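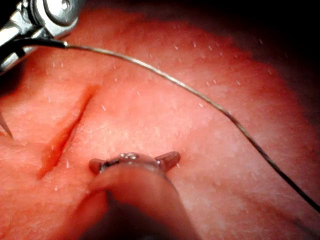

Abb. 1: Nadelhalter, Faden und Übungspad mit leicht klaffendem Schnitt

4 Das Pad vorbereiten und die erste Naht setzen

Wenn ihr Kapitel 3 hinter euch habt, liegt das Pad im Halter und das Licht steht. Jetzt kommt endlich der Teil, für den man sich so ein Set anschafft – es wird genäht! Ich schreibe alles so auf, wie ich es selbst mache, mit meinen Umwegen. Wer es anders gelernt hat, darf gern dabei bleiben, solange die Hinweise zur Sicherheit beachtet werden.

4.1 Den Schnitt anlegen

1. Legt das Pad so hin, dass die Wölbung nach oben zeigt. Ich mag das gewölbte Pad von Vorena viel lieber als ein flaches (auf einem flachen sieht jede Naht gut aus, und dann wundert man sich später).
2. Zieht den Schnitt gerade und schräg zur eigenen Blickrichtung. Rechtshänder kommen meistens am besten zurecht, wenn er von rechts oben nach links unten läuft, so wie in Abb. 1.
3. Schneidet in einem Zug und ohne Druck. Am oberen Ende darf die Rille ruhig etwas tiefer sein und nach unten hin flacher auslaufen. Dann habt ihr gleich zwei Schwierigkeitsgrade in einem Schnitt.
4. Drückt die Ränder mit zwei Fingern ganz leicht auseinander und lasst wieder los. Der Schnitt soll ein bisschen klaffen. Springt er weit auf, sitzt das Pad zu stramm im Halter: Schraube lockern, noch mal schauen.

VORSICHT: Das Skalpell kommt nach dem Schneiden sofort zurück in die Schale, Klinge von euch weg. Nicht neben das Pad legen, auch nicht kurz!

Hinweis: Benutzt einen Schnitt nicht endlos. Wenn die Ränder ausfransen, hält der Faden nicht mehr und man gewöhnt sich an, viel zu weit außen einzustechen. Dann lieber daneben neu anfangen.

4.2 Licht einstellen

Das klingt nach Nebensache, hat mir aber mehr gebracht als jedes neue Instrument. Frontales Licht macht das Pad platt, man sieht die Rille kaum und den Faden noch weniger.

1. Stellt die Lampe seitlich und ziemlich tief.
2. Dreht so lange, bis im Schnitt ein deutlicher Schatten liegt und die Ränder sich davon abheben.
3. Achtet auf den Faden. Im Licht glänzt er fast silbern, im Schatten wird er dunkel und verschwindet euch vor der Nase. Der Bereich um den Schnitt sollte deshalb hell bleiben, am Rand darf das Pad ruhig ins Schwarze wegkippen.
4. Schaut auf den Stahl. Ein paar Glanzlichter auf dem Instrument sind in Ordnung, aber wenn sie blenden, die Lampe ein Stück weiter weg.

Ein guter Helfer ist übrigens der Schatten, den der Faden wirft. Liegt er dicht am Faden, liegt auch der Faden dicht am Pad. Wandert er weg, steht der Faden in der Luft – das spart viel Herumgestochere.

4.3 Den Faden führen

Im Set von Poris ist der Faden ziemlich drahtig und behält seinen Bogen. Am Anfang hat mich das wahnsinnig gemacht, inzwischen nutze ich es aus.

1. Faden aus der Packung nehmen und einmal sanft zwischen den Fingern durchziehen, nicht knicken.
2. Mit den Backen des Nadelhalters greifen, und zwar mit der Spitze. Wer zu tief greift, hat später keinen Platz zum Drehen.
3. Das lange Ende in einem weiten Bogen vom Schnitt weglegen, über die Wölbung hinweg zur freien Seite. Kleine Schlaufen sofort auflösen, sonst zieht ihr sie beim nächsten Stich mit.
4. Den Nadelhalter flach über dem Pad führen und nicht aufdrücken. Das Material gibt nach, und schon passen die Ränder nicht mehr zueinander.
5. Vor jedem Stich kurz prüfen, ob der Faden frei läuft.

Hinweis: Das Gelenk vorn am Instrument bitte gelegentlich ansehen. Wenn die kleine Schraube darin locker wird, wackeln die Backen und der Faden rutscht durch. Nachziehen nur mit dem passenden Schraubendreher und mit Gefühl.

4.4 Die ersten vier Stiche

1. Am flacheren Ende beginnen, dort verzeiht der Schnitt am meisten.
2. Senkrecht einstechen, der Rundung der Nadel folgen und auf der anderen Seite im gleichen Abstand herauskommen.
3. Faden langsam nachziehen, bis ein kurzes Ende stehen bleibt.
4. Knoten legen und nur so fest ziehen, dass sich die Ränder berühren. Wulstet es sich auf, war es zu viel.
5. Abschneiden, weiter zum nächsten Stich. Nach 4 Stichen Pause machen und das Ganze von der Seite anschauen.

VORSICHT: Nadel niemals mit den Fingern suchen, wenn sie im Pad verschwunden ist. Immer mit der Pinzette, und immer bei gutem Licht.

Den Tipp mit der Pause habe ich von Nima Nikzad, und ich wollte ihn zuerst gar nicht hören (ich nähe halt gern durch). Meine Stiche sind seitdem aber deutlich gleichmäßiger geworden!

Weiter geht es in Kapitel 5 mit der fortlaufenden Naht. Den Schnitt aus 4.1 könnt ihr dafür liegen lassen, falls die Ränder noch sauber sind.

Diese Website verwendet Cookies, um Ihnen die bestmögliche Nutzung zu ermöglichen. Alle akzeptieren | Nur notwendige | Einstellungen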